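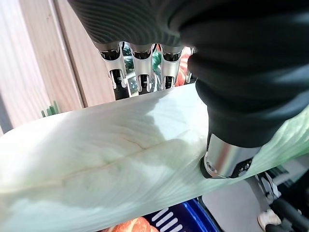

How to get the most out of a robot hand open day

The Girnier lab in Condale opens its doors again in February, and if you like machines at all, go! I spent a whole afternoon at the last one and came home with a full notebook. A few steps to help you plan.

Step 1. Book the Soston demo first. There are only 2 sessions, and the room fills up fast. Bags go in the lockers by room 232.

Step 2. Stand to the side of the table. From the front you mostly see the back of the hand. From the side you can follow the thumb – the part I couldn't stop watching – and see how it meets the fingers on something as floppy as a big leaf.

Step 3. Look at the hand with nothing in it, too. Check how the joints are built and how far apart the fingers sit.
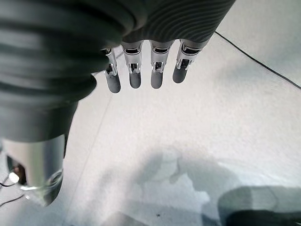
Four fingers straight, thumb swung inward, nothing in the grip.

Step 4. Ask for a slow run. The operators are happy to repeat a grasp at low speed, and you'll catch so much more the second time around.

Step 5. Save your questions for the Mladenović bench, where you get 3 minutes with an engineer. Mine went on grip force and I still wanted more, so write yours down on the way over and start with the one you care about most.

Wear comfortable shoes – there are very few chairs.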